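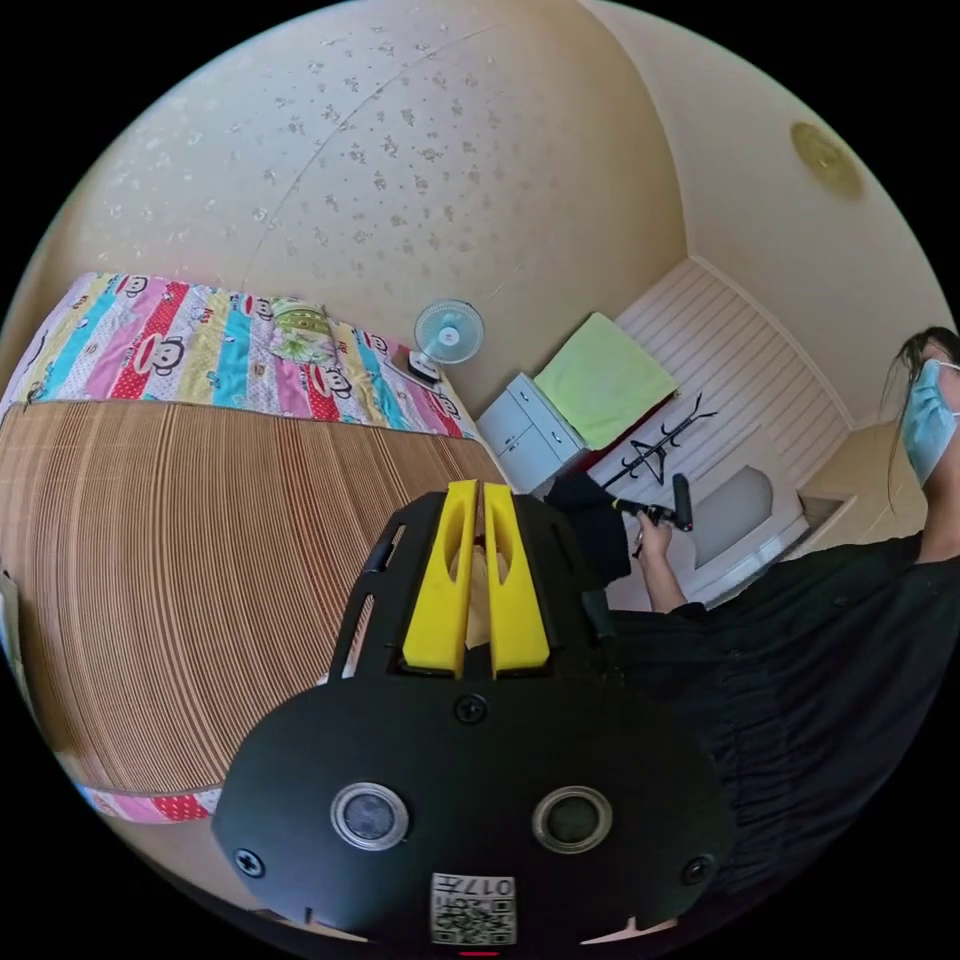 A bamboo mat on the bed, with the quilt folded along the far side.

Living > Bedrooms > Bedding and Storage

Print this article | E-mail this article

News Living Repairs Archive Contact

Mats, quilts and the order of changing over

Jan 24, 2020

Firnov, the household textiles workshop in Vurkbridge, cleans and repairs bedding for rental apartments and private customers. Its workroom manager has spent 15 years on quilts, mattress covers and woven mats. We spoke with her about how a bed surface should be changed between seasons and what a small bedroom needs for the job.

A woven bamboo mat is laid directly on the bed in place of a padded top layer. The strips do not hold body heat the way a thick cotton cover does, and air can move along the grooves between them. The manager treats it as a hard surface that happens to be flexible.

"People fold a mat as they would fold a sheet, and then they bring it to us with a line of cracked strips," she said. "A mat has a direction. It rolls one way. If you force it the other way you are bending the material itself, and we can't put that back."

Her procedure starts with clearing the bed. If there is no second surface in the room, the quilt is folded lengthwise and left along the wall side, with the pillow on top. The mat is then wiped in the direction of the strips with a cloth that has been wrung out hard. She allows 15 minutes on each side with a fan running before the mat is rolled or slept on.

"A small electric fan is enough. Put it at the level of the bed if you have something flat to stand it on. Don't point it straight down at the mat. You want the air going across."

She does not recommend direct sun for drying. In her experience the color of a tan mat shifts unevenly, and the cloth binding, where there is one, shrinks before the bamboo does.

Storage takes up most of the questions she gets. A rolled mat needs length, and few chests of drawers have it. She stores them upright behind a door or flat under the bed, in a cotton sleeve. Plastic sleeves are accepted at the workshop but returned separately, with a note.

Quilts are simpler but bulkier. A printed children's quilt with a light filling can stay on the bed all year and be used folded. Heavier ones go into a bag. Firnov uses the Rello bag, a zippered cotton type with a mesh panel, and sells it at the counter. The workshop does not compress quilts.

"Compression is fine for moving across town," she said. "For five months in a closet, no. The filling takes a set. You open the bag in November and you have a flat quilt with corners."

Asked about closets with slatted doors, she said she prefers them to solid ones for textiles, provided the slats are dusted. Dust settles on the upper edge of each slat and transfers to whatever hangs close behind it. A dry brush works better than a damp cloth on painted slats - the cloth pushes the dust into the joints.

She was less positive about coat racks in bedrooms. A rack with curved hooks is meant for coats and is usually loaded with everything else, and it tends to end up in front of a door that then can't open fully. Her advice is to set the rack where the door swing ends and to keep bedding off it entirely. A damp towel on a hook dries faster than one folded on a chest of drawers, so a hook or two should be left free.

In November the workshop finished a contract for Priedītis, which rents furnished rooms in Vurkbridge. The order covered 240 pieces of bedding, of which 74 were woven mats. Most of the mats needed only wiping and airing. The rest had broken strips near one end, which she puts down to people sitting on the same part of the bed to dress.

"Turn it head to foot once a month. It costs you a minute. We marked one end of every mat for them with a stitch in the binding so the staff could tell which way it had been."

Broken strips can be replaced if the cord that joins them is sound. The workshop cuts the cord at the nearest edge, draws the damaged strips out, feeds in new ones of the same thickness and ties off. New strips are lighter in color and stay that way for a year or more. If the cord has frayed across the width, she advises against repair and will cut the mat down for a smaller bed instead.

On patterned covers she had one technical point. Quilts sewn from bright vertical stripes often have one color that bleeds, in most cases a red. She tests each stripe with a wet white cloth pressed for a minute, and washes the quilt cold if any color comes off. Strips of dotted fabric used as a border get the same test, separately from the main panel.

The workshop takes in mats at the side entrance, rolled and tied in two places. Quilts go to the front counter.

Print this article | E-mail this article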